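Search notebook entries

Plillgate shared workshop, bench notebook
May 18, 2026
Entry by Ivana Gaete. Initials E.H. mark additions by Eulalia Huenchumán.

Finger pads, continued from the February entries. The old pads were cast flat and slipped on anything glossy. New pads are printed in translucent orange TPU with a zigzag rib. Print went on the Pereyra machine at 24 mm/s, because anything faster left strings between the ribs and cleaning them out with a blade took longer than the print. Dried the filament overnight first. Colour is whatever was on the shelf.

Fitted one pad to each finger. The pad seats in a shallow pocket on the inner face and is held from behind. The left pocket was undersize and needed a file. Right one dropped straight in. I have corrected the pocket in the model but have not reprinted the left housing, and won't until something else on it needs changing.

Screws: replaced the self-tappers in both housings with machine screws into brass inserts. Inserts set with the soldering iron at 300 degrees. One went in crooked, pulled it while hot and tried again, fine the second time. Do not overtighten. The housings are only printed plastic and the boss on the previous left finger cracked that way.

Markers: reglued the square tags on the finger sides. The old double-sided tape let the corners lift, and the tracker read that as the finger rotating. Used contact adhesive this time and pressed them flat under a steel rule until it grabbed. The white border has to stay clean right out to its edge or detection drops. Wipe with a dry cloth only. Isopropyl takes the print off, as we found in February.

Bench setup: table pulled up to the black cloth, toaster oven placed square to the front edge. Small bottle and glass jar left of it as the light objects. Cloth is clipped along the top. It still sags between the clips, and the creases do no harm so far. Ceiling lights only, desk lamp off, as the lamp put a hot spot on the oven door and the exposure hunted whenever the hand moved.

Checked the view with the fingers open before starting on any motion.
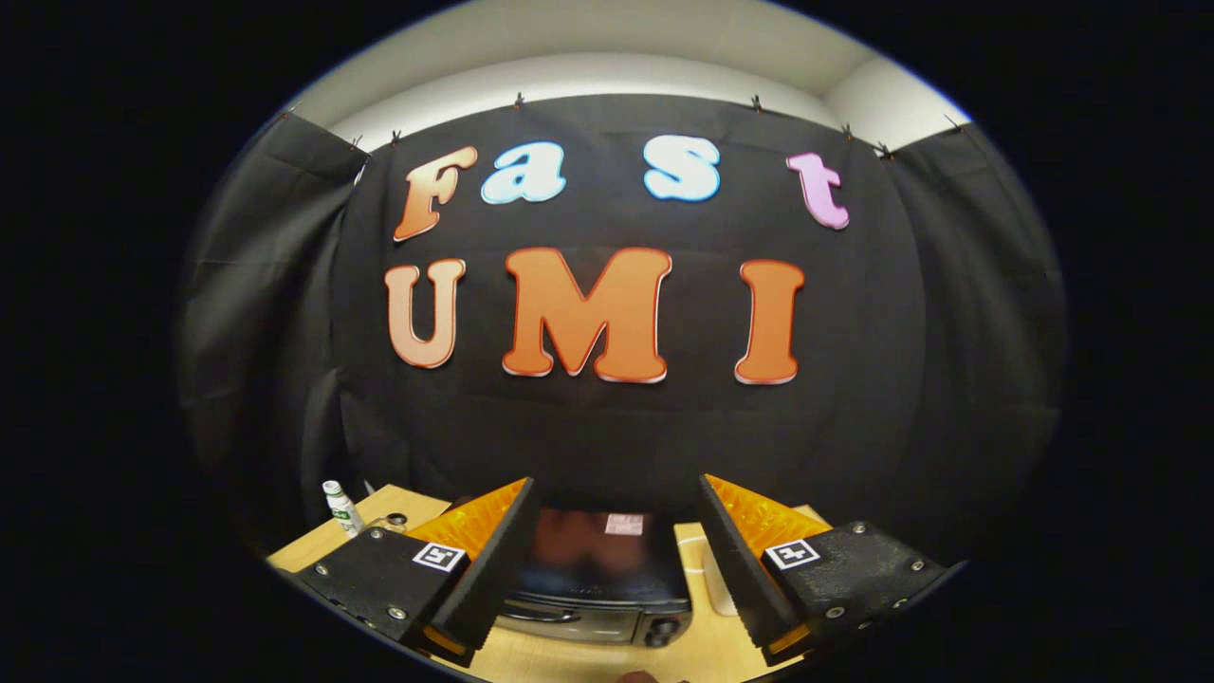
Fingers open, new ribbed pads fitted, oven in the gap. Both side tags in view.

Points from the check:

The oven door is dark glass and reflects the orange letters off the backdrop. Blurred, but it is there. For the handle task I don't think it matters. For anything that relies on finding the door edge it might. Options are a matte sheet over the glass or taking the lettering down. Leaving both alone for now.

The oven handle sits low and runs horizontally, so the hand has to come in rolled a quarter turn to pinch it. Wrist is awkward there. Practise the approach a few times before logging anything.

The knob is at the lower right corner of the oven. Ribs should help on the round edge, but the fingers need to be nearly closed before they reach it, and at that opening I am not sure the tags stay readable. To be measured.

White cable on the table to the right of the oven. Tape it down or route it behind. If it shifts between takes it will be in the data as a moving object.

Opening calibration: ran the width script with the feeler blocks. Fully open reads 58 mm on the jaws and the script agrees to within 2 mm, the error being worst near closed. Earlier fingers were better than that near closed. I suspect the ribs compress on the block before the housings stop moving, so the script reads the housing and the block reads the rib. Need a low-force reading to separate the two. Calibration file saved under the Ristora folder with the pad revision in the name. Please don't overwrite the old one, the flat-pad recordings still depend on it.

E.H.: Tried the jar by its lid with the new pads. Holds with a light squeeze and doesn't rotate. The small bottle is less good. It tips if the ribs catch the cap first, so go in lower, on the label. Also the trigger return feels slow. I think the Fornisen spring is too soft now that the pads add a bit of drag at the pivot. There is a stiffer one in the drawer under the drill press.

Reply to E.H.: agreed on the spring. Swap it before the next calibration, otherwise the numbers will have to be done twice.

To do:
- stiffer return spring, then repeat the width calibration
- low-force reading near closed
- tag detection at small openings, with the hand at knob height
- secure the cable
- order more TPU, same hardness
- reprint left housing (low priority)

Left the hand on charge and the firmware as it was.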